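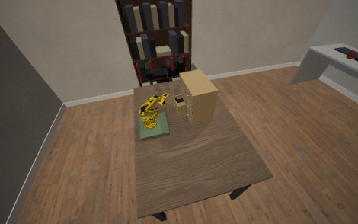 The Drawer Test

Comparing two fingers, three controllers and one stubborn piece of furniture

By Dela Arthur

Opening a drawer is a poor demonstration and a good test. It requires an arm to reach a small handle, hold it, and then move along a line it did not choose. The drawer slides one way only. Any error in the direction of the pull becomes a side load on the fingers, and a side load is what makes a small gripper lose its hold.

Jolene Trevaskis has spent most of the summer on this problem at Strazds, a contract engineering shop that evaluates light-duty arms for customers who would like to avoid buying the wrong one. Her comparison covers two finger sets and three controllers, all run in simulation before any hardware is ordered. The arm is a small yellow model fixed to a square green base at one end of a table. The cabinet stands on the same table, with its drawer front turned toward the arm.

The layout is tight by design. With the cabinet this close, the arm cannot straighten out to reach the drawers, and it has to pull back toward its own base as the drawer comes out. "Far away, everything works until you run out of reach," Trevaskis says. "Up close you find out whether the controller can fold the arm without twisting the wrist."

The finger sets

The first set, from Prokport, is thin and straight, with flat inner faces. It fits behind a small handle without touching the drawer face. Its weakness is stiffness. When the pull is off axis, the tips spread slightly and the handle begins to slide toward the ends.

The second set, from Gokel, is wider and has a shallow notch cut across each finger. The notch holds the handle well once it is seated. Seating it is the difficulty, as the approach has to be more accurate and the extra width leaves less room between neighboring handles.

Each combination of fingers and controller was given 70 attempts, with the cabinet shifted and rotated by a small random amount each time. An attempt counted as a success if the drawer opened 4 inches and the cabinet stayed where it had been placed. The second condition matters. An early version of the test fixed the cabinet to the table, and several bad pulls passed as good ones.

The controllers

Plain position control came first. It follows a stored path and makes no correction for contact. With the thin fingers it did acceptably when the cabinet was square to the arm and poorly when it was not. With the notched fingers it tended to drag the whole cabinet, which the scoring rule treats as a failure.

The second was an impedance controller written by Nikau Kingi. It treats the wrist as a spring, stiff along the expected pull and soft across it. Setting the softness took him most of a week. Too stiff, and it behaved like the first controller. Too soft, and the hand sagged before it reached the handle.

The third, a commercial package called Nudside, estimates the drawer's direction from the first short movement and then updates the path. It was the slowest of the three and the most tolerant of a rotated cabinet. It also needed a firm grip from the start, and for that reason it paired better with the notched fingers.

Kingi's controller with the thin fingers finished 3 successes behind Nudside with the notched set. Trevaskis does not consider that a meaningful gap. She is more interested in the failures, which she sorts by cause. The thin fingers failed mostly by slipping during the pull. The notched fingers failed mostly before the pull began.

Limits of the model

Heike Fuchs, who maintains the contact model, is careful about what these results support. Friction in the drawer runners is a single number in the simulation. Real runners stick, release and stick again. She plans to add a friction profile with 12 segments along the travel, taken from measurements on a physical cabinet, and to repeat the full set in October.

Camera placement has not been tested at all. Every run so far has used the exact position of the handle, supplied by the simulator. Trevaskis expects that replacing it with a camera estimate will hurt the notched fingers more, given how little error they accept on approach. The wrist mount she wants to try would also add weight at the far end of the arm, and Kingi has already said he will have to retune.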